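Unit 6 handout: Judging a bin-picking kit
Course leader: Evdokia Mitsotakis-Vlachou
Lab sessions: Savvas Zervas

Read this before the lab. The reading questions from Unit 5 are still due.

Bin picking means taking loose parts out of a container when they have not been laid out in any order. Vendors sell it as a package: arm, gripper, camera, software and a support plan. In this unit we look at one such package, the Roltwood kit from Cendik, and ask what a buyer should check before signing.

The Cendik brochure gives 254 picks per hour. It does not say what was picked. A bin full of identical bolts and a bin of mixed household goods are different jobs, and one number can't cover both. Ask for the item list every time. If the vendor won't give you one, write that down in your report.

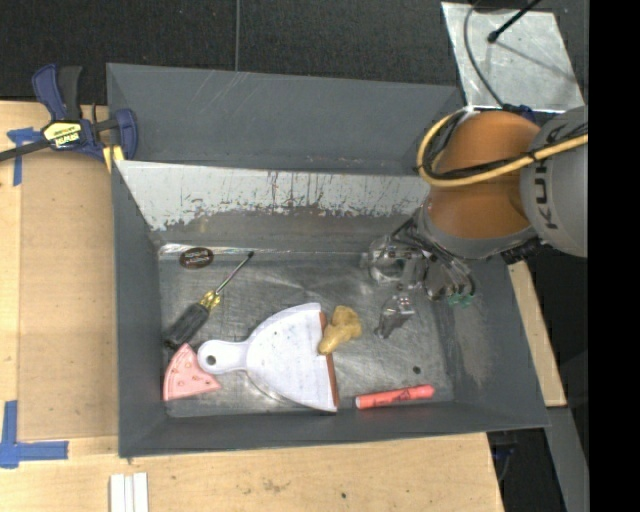 Mixed items cause three main kinds of trouble. Flat things lie close to the floor and leave little room for a fingertip. Shiny surfaces, and that includes a bare metal bin, can confuse a depth camera. Items that overlap may move when their neighbor is lifted, so the plan made a second earlier is out of date.

Walls and corners matter too. The gripper needs space on both sides of a part — check how wide the open fingers are before you believe any claim about corner picks.

Costs. The support plan is 2876 dollars a year and covers software updates and two site visits. Fingertips are extra. Periklis Karagiannis will go over the price sheet from Plandov, the local dealer, in class. Bring a calculator.

For the lab report, log around 80 attempts per group. Record the item, where it lay, and the result: picked, dropped or missed. Do not rearrange the bin between attempts. A pick that brings up a second item goes down as a miss, with a note.

Reports go to Eleri Morgan by 10 July 2020. Late reports lose one grade step.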